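Do Knits Belong on Wire Hangers?

Most closet advice comes from people trying to sell you a closet. Curkard would like you to believe that 200 matching velvet hangers will change your life. I have my doubts. Coated wire ones are thin and cheap, and they suit plenty of clothes. Knits are where I start grumbling.

Before anything goes back on the rail, hold it up by the shoulders and look at the seams. Sheer, holey knits deserve the longest look, especially where they join a heavier fabric. The bottom half pulls on the top half all winter.

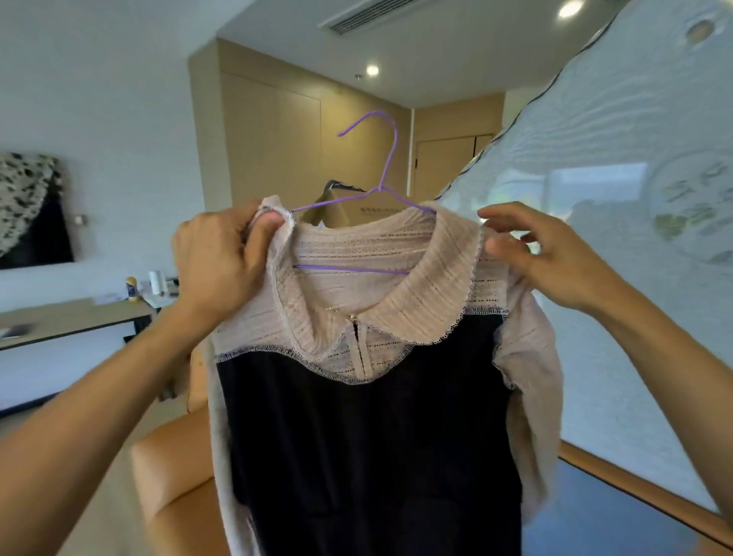

Lace-look sleeves and yoke, dark body, purple wire hanger.

If the shoulders have grown little peaks, the hanger is to blame. Steam may relax them. I wouldn't count on it.

Collars are the other trouble spot. A wide one with trim along the edge needs to lie flat on both sides, so straighten it with your fingers once the piece is hung. Special collar clips exist — I've never seen the point of them.

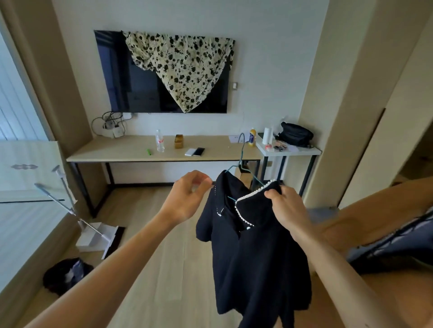 Check the collar while you still have it in your hands.

Hooded tops can come off the rail altogether. Fold the sleeves in, fold the hood over, and press the bundle down with a flat hand. A bed does fine as a folding surface, whatever Imke Gerlach says about her folding board.

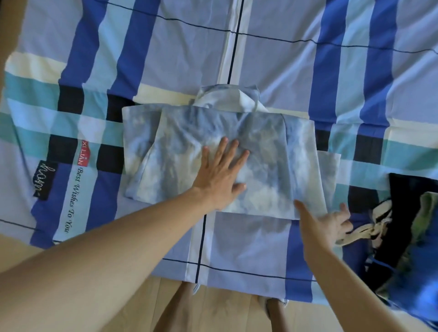
What About Vacuum Bags?

Fine for spare bedding. I packed sweaters in one last December and was still getting the creases out weeks later.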